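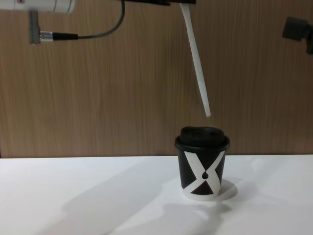 Takeaway cups, lids and stirrers: notes from the Hatley counter

1/ Marari changed its takeaway cup in July and I've been asked by enough people what the difference is that I'm putting it in one thread. The topic is small black cups with a white X on them. Mute accordingly.

2/ Basics first. Small size, black body, white X across the front, black droplet where the bands cross. Lid is black plastic with a raised dome. The narrow white band at the foot is handy, as it tells you at a glance where the cup ends if you ever put one down on a dark bench.

3/ The rim is 78 mm. Most of the lid complaints come from this one number. Our previous small cup had a narrower rim, and the old lids will sit on the new cup and look fine from across the room. They aren't seated. If there are still sleeves of old lids under your counter, bin them.

4/ How to seat a lid: start at the side opposite the seam, press down, then run both thumbs around to the seam and press again. The seam is the weak point on any paper cup because there's a double thickness of board there and the lid has to step over it.

5/ Drinking hole goes away from the seam. Every barista has been told this. Roughly half the cups I pick up have it on the seam anyway. If you get a drip down the front of your shirt, rotate the lid a quarter turn before you blame the cup.

6/ Why a domed lid on a small size: headspace. A flat lid on a small flat white touches the milk, and foam comes out of the vent as soon as someone presses on it. The dome gives the foam somewhere to go. It costs slightly more and stacks taller, so you fit fewer in the drawer.

7/ Single wall, by the way. There was a long argument about double wall. Against: price, storage, and a thicker cup is harder to nest and pull apart with one hand. For: your fingers. We pour milk drinks at 71 degrees and that's tolerable through a single wall for most people. Long blacks get a sleeve.

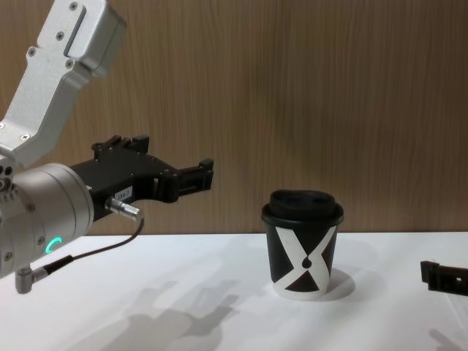 Disposable coffee cup, white tabletop.

8/ On the tabletop. White shows every ring and every ground. That's annoying at 7 a.m. and useful the rest of the day, as you can see what needs wiping. Marari went for white tops throughout the Hatley fit-out. The supplier was Vasiliu, and the finish has held up well with a damp cloth and plain detergent. No abrasive creams.

9/ Coffee rings: wipe while they're fresh. Old ones need a cloth laid flat on them for a minute, then a wipe. Scrubbing a dry ring dulls the finish and then the next ring sticks in the dull patch.

10/ The wood-grain panel behind is a different matter. Vertical grain hides splashes, so milk sits there until it smells. It's on the closing list now, between the grinder tray and the sink strainer.

11/ Stirrers. The long, flat white ones with a rounded tip. Longer than they need to be for a small cup, but we stock one length for all sizes and that settles it.

12/ Stir before the lid goes on. I know people try to feed the stirrer through the drinking hole. It's the wrong shape for that, it lifts the lid edge, and you're back at post 5 with a drip.

13/ Numbers, for those who like them. First full week on the new cups: 509 smalls out the door, 176 of those with a sugar or a syrup, so 176 stirrers if everyone took exactly one. They don't. The stirrer jar empties faster than the till says it should, and I've stopped trying to reconcile the two.

14/ Somebody asked about the droplet. It's decoration as far as I know. A reader suggested it marks a fill line. It doesn't -- it's on the outside of an opaque cup, so you'd have a hard time filling to it.

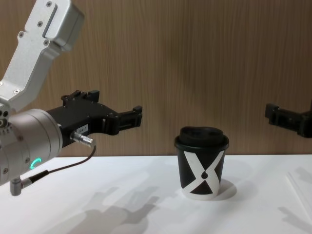
15/ The print does have one practical side effect. With the X turned to the front, the seam is always in the same spot, so once you've learned where it is you can line up the lid without hunting for it. Staff who set cups down X-forward get the lid right more often. I'd make it a rule if I thought anyone would read it.

16/ Storage. Cups go rim down, in the sleeve, on the shelf. Never loose next to the steam wand. Damp board goes soft at the rim first and a soft rim won't hold any lid, 78 mm or otherwise.

17/ Disposal, the question I get most. Lid off, lid and cup in separate streams if your council takes them, general waste if it doesn't. Paper cups usually have a lining and a lot of kerbside services won't accept them. Check yours. Colour of the cup makes no difference to any of this.

18/ Lids are from Skindberg. We tried one cheaper option for a fortnight and it cracked at the rim when pressed on cold mornings. Went back. The spare cartons are on the bottom shelf, labelled by rim size in marker.

19/ Bringing your own cup is still fine and still cheaper. Please rinse it first.

20/ Correction to 4: a couple of people tell me they start at the seam and finish opposite, and it holds. Fine. Press both sides, whichever order you like. Large size next, once I've measured the rims.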